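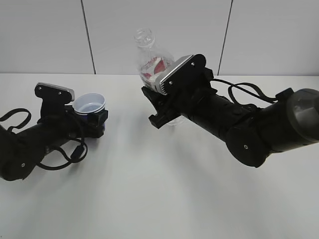

Small white plastic cup and a clear bottle with a red-and-white label, over the white tabletop.

Cups and Bottles, August 2026

Hi, and welcome to the cups and bottles page! If you came over from my kitchen drawers gallery you already know I have a soft spot for plain everyday stuff, the kind you use six times a day and never look at. This page is all about drink things. It's a short one for now and I'll keep adding to it.

I love a white cup. I grew up in Grestbridge in a house where no two cups matched (we had one shaped like a corn cob, don't ask) and I think that's why I went so hard the other way. The one in the picture has a thin rolled lip, and if you look down into it you get the faintest lavender-blue on the inside. I didn't notice that until I had it up on the big screen, and now it's my favorite part. White plastic picks up color like crazy. My bathroom cup goes peach every evening when the sun hits the towels.

Clear bottles are a whole other thing. I save way too many of them. My sister counted the ones under my sink last December and got to 55, which led to a talk, and then to a trip to the recycling drop-off with the back seat full. I kept the ones with good labels. Red and white is my weakness, it shows up so well against a pale wall, and this one has a wall with nothing on it but a couple of thin dark seams. Makes me want to repaint my kitchen!

A few people have asked how I get old labels off when I do want a bottle plain. Warm water, dish soap, leave it an hour, then rub with your thumb. If there's still glue, a little cooking oil on a paper towel does it. Go easy on thin plastic with the hot water, I've shrunk a couple into very sad shapes.

And for the small cups, I stack mine upside down in a shoebox lid on the second shelf. It holds almost 60 if you don't mind a bit of wobble. Lids go in a separate bag. Straws too, if you're a straw household.

Hui-mei Yau wrote to ask if I'd do mugs next, and yes, mugs are coming, including the big Mado one with the chip in the handle that I drink my soup out of. After that I want to do pitchers. I have a yellow one from a yard sale in Ekuvville that pours straight down its own front every single time, and I still can't give it up.

If you've got a favorite cup, leave me a note in the guestbook and tell me where you found it. I read all of them, usually over breakfast.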